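## Häufige Fragen zur Pflege von Arbeitsplatten und Tischen aus Massivholz

**Wie oft muss ich neu ölen?**
In der Küche zweimal im Jahr, am Esstisch genügt einmal. Wenn Wassertropfen nicht mehr abperlen, ist es Zeit.

**Welches Öl liegt der Lieferung bei?**
Bei den Serien Marnmont und Gudari das Hartöl Grunis, farblos. Die Dose reicht für eine Platte bis 3.000 mm Länge, zwei Aufträge.

**Kann ich eine lackierte Platte später ölen?**
Ja, aber der Lack muss vollständig herunter. Körnung 80, dann 120, zum Schluss 180, immer in Faserrichtung.

**Was mache ich mit öligen Lappen?**
Ausgebreitet im Freien trocknen lassen oder in ein Wasserglas legen. Zusammengeknüllt können sie sich selbst entzünden.

**Meine Platte hat sich gewölbt. Ist das ein Mangel?**
Bis 2 mm auf die Breite nicht. Prüfen Sie zuerst, ob auch die Unterseite geölt ist.
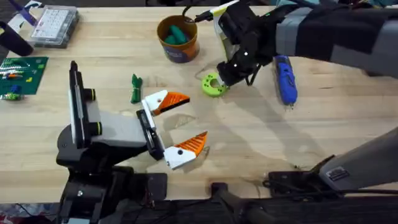 *Zuletzt geändert: November, E. Cabrera*

**Gehen Flecken und Scheuerspuren auf hellem Holz wieder weg?**
Leichte meistens mit einem Schleifvlies und etwas Öl. Tiefere müssen geschliffen werden, am besten auf der ganzen Fläche, sonst bleibt ein heller Hof.

**Wo bestelle ich Öl nach?**
Bei Echeverri im Werksverkauf, Artikel 1689.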